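Cell 2 — setup and maintenance notes

This README covers the tabletop cell at the Cindton site: what is bolted where, how it is brought up in the morning, and what gets cleaned or replaced. It goes with the 471 episodes in the Protusum release, but most of it is for the person standing at the cell. Training code and loaders have their own README in the parent folder.

Maintainer: Dayana Contreras
Mechanical questions: Faustino Ponce
Last revised: May

Contents

1. Layout
2. Start-up
3. Gripper
4. Wrist camera
5. Table and walls
6. Objects
7. Known faults
8. Episode folder

1. Layout

One arm, one parallel gripper with two black fingers, one small camera at the wrist. The work surface is a marble-patterned top in gray and white with tan and brown veining. A back wall and a left wall meet at a corner, both covered in a terrazzo-style print. The aluminum rail in that corner is the reference for everything else. If the table has been moved, square it to the rail before touching the arm base.

The arm base bolts were supplied by Pacheco with the mounting plate. Do not swap them for longer ones from the general drawer. They bottom out before they clamp.

2. Start-up

Release the emergency stop and wait for the controller to finish its self-check.
Home the arm with the table clear.
Open and close the gripper fully, twice. Watch for one finger lagging.
Start the camera stream and leave it running for ten minutes before recording. Exposure drifts while the sensor warms up.
Run check_pose. It drives the arm to a fixed point over the corner and compares the rail position with the stored one. A failure here usually means a camera problem — see section 4 before recalibrating the arm.

3. Gripper

The fingers are held by cap screws, tightened by hand with the short key. Thread locker goes on the screws at every finger change and nowhere else on the gripper.

Inspect the inner faces at the start of each shift. Wipe them with a dry cloth, then with alcohol if they still feel slick. Alcohol must be fully dry before the first grasp. Replace both fingers together, even when only one is worn. A mixed pair closes off center and the offset shows up in the grasp labels.

After a finger change, rerun the width calibration and write the new zero into gripper.yaml. The old value will load without any warning.

4. Wrist camera

The bracket is an Indascombe part with slotted holes, so it can creep. The paint mark across bracket and wrist should be one unbroken line. If it is broken, loosen, realign, tighten, and repeat check_pose. If it still fails, do the full hand-eye calibration.

The cable runs along the last joint with slack for the full wrist range. Do not tie it closer to the arm. The previous cable failed at the connector after it was tied down, and the dropped frames went unnoticed for most of a shift.

Clean the lens with the blower first. Use lens tissue only for fingerprints.

5. Table and walls

Wipe the top with a damp microfiber cloth and dry it. No polish — it changes the reflections under the overhead light and raises the false detections near the white veins.

The metal strip between back wall and tabletop collects dust. Brush it out at the end of the week. If a wall panel lifts at the edge, press it back and tape it from behind, never across the printed face.

6. Objects

The current set is toy fruit and a pale green bowl with a scalloped rim. Wash toys in lukewarm water with plain dish soap and let them air dry overnight. Mangoes with split skin or a loose stem come out of the set and get logged in objects.csv with the reason.

7. Known faults

Left finger stalls near full open: debris in the guide. Clean it, no grease.
Stream freezes after an emergency stop: restart the camera service only. The arm does not need to be homed again.
check_pose passes but grasps land short: the tool offset was reset by a controller update. Restore it from tool_backup.yaml.
Grasps slip on the red end of the mango: check finger wear before raising the closing force. Faustino has set the force limit in the controller and it should stay where it is.

8. Episode folder

Each folder holds the wrist video, joint states, gripper width, and a copy of the calibration files in use at the time. Episodes recorded across a calibration change are split at the change and given separate folders. Maintenance entries are in service_log.csv, keyed by episode number. A typical wrist view:
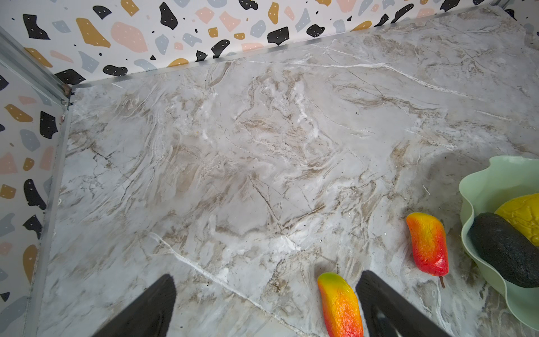

Calibration files are copied at the start of an episode and are never edited afterward. If a value is found to be wrong, add a corrected copy with the suffix _fix and enter the episode number in service_log.csv. Send corrections to Dayana Contreras before the folder is synced.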